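Ronora Folding Fan
Fluscombe Paper & Table Goods

Home / Fans / Folding / Ronora

In stock. Ships from our Fluscombe workshop shop Tuesday to Friday.

We've wanted to carry a proper pleated fan for years, and the Ronora is the one that got us over the line. It opens wide, it folds down small enough for a jacket pocket, and it moves a surprising amount of air for something that weighs next to nothing. We keep one behind the counter all summer and it gets passed around a lot (the shop faces west, and anyone who has been in on a hot afternoon will know what we mean!).

The colour is cream and maroon, with a printed pattern of small dark marks in rows over the cream. The maroon goes along the border. It's a quiet sort of fan when it's closed and a cheerful one when it's open, and we like that about it.

Specifications

Length closed: 323 mm
Recommended storage: closed, band on, flat in a drawer
Comes with: paper sleeve, elastic band, care card
Made for us by: Tanavano
Colour: cream and maroon

What it's good for

Hot trains. Outdoor weddings where the chairs were put out in full sun. Choir practice. Sitting on the porch after dinner when the mosquitoes haven't found you yet. It's also a lovely thing to have open on a shelf or a side table, and plenty of people buy it purely for that. If you're going to display it, keep it away from a window that gets direct light. Maroon is one of those colours that fades before you notice it has, and then you shift the fan one day and there's a bright stripe where the book was leaning on it.

Dancers have been asking whether it will take a fast flick open. It will, once it's been broken in, but we'd steer you to the Pangilinan stage fan for anything that gets dropped or thrown. The Pangilinan is heavier and has a much stiffer opening. The Ronora is the one for your bag.

Breaking it in

A new pleated fan is always a bit stubborn. The folds have been pressed hard and they want to stay that way, so the first few openings need both hands. Hold one end still, bring the other end round slowly and let the pleats come out in order. Don't try the one-handed flick on the first day. Open it and close it gently a dozen times over an evening - in front of the telly is fine - and by the weekend it will be moving much more freely.

You may find that a few pleats bunch up along the border while the rest have spread. Leave off pulling at the ends when that happens. Close the fan back to where the bunch starts, run a fingertip along the folds and open it again from there. Nearly every torn fan that comes back to us was torn by someone tugging at a stuck section, and we've done it ourselves, so no judgement.

Holding it open

For fanning, hold it low down at the closed end and let your wrist do the work. Long slow strokes move more air than quick little ones, and they're easier on the folds. For looking at the pattern, or checking the pleats after it's been in a suitcase, support it at both ends with a light pinch, top and underneath. A light pinch really is plenty. If you squeeze, you'll flatten the end pleats, and they'll sit wrong the next time you close it.
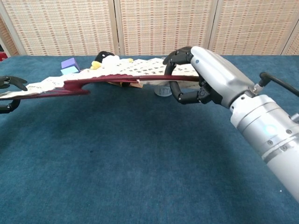 Marguerite Lane customers keep asking whether the pattern shows when the fan is only half open, and our Fluscombe regulars reply that it does, a little, and that half open is how they like it best.

Care

Dust it with a soft dry brush, working along the folds. Make-up brushes are excellent for this. Keep water off it, and that includes the damp cloth you were about to use on the border. If it does get rained on, open it fully, lay it on a towel somewhere airy and leave it overnight before you fold it up again. Hair dryers are too fierce.

Put the band back on whenever it's closed. A fan that's been left loose for a month slowly relaxes and gets fatter, and then it won't go into its sleeve. You can usually bring it back by banding it and leaving it under a heavy book for a few days.

Perfume is worth a mention. Some people like to scent a fan, and it does smell beautiful, but spray the sleeve and let the fan pick it up from there. Sprayed straight on, it can leave rings.

Orders and gift wrapping

The first batch was 200 fans and the second was 400. We have 300 more arriving for the warm months, so please don't panic if the button says sold out for a day or two. Put your email in the box and you'll hear from us when they land.

Gift wrapping is free. We use plain brown paper and a maroon ribbon, and we'll write a card for you if you pop the wording in the order notes. For weddings and larger groups, write to us before you order and we'll set aside fans from the same batch. The cream can vary a touch from one batch to the next. You'd never see it on a single fan, but you might with a whole row of them laid out on the tables.

Returns are fine within the month if the fan is still in its sleeve. If yours has a split fold or a pleat that won't lie down, send us a photo first. Small splits can often be mended with a sliver of tissue and a bit of wheat paste, and we're happy to do that for you at the shop while you have a look around.

Page updated December 15, 2019

See also: Pangilinan stage fan, fan sleeves, replacement bands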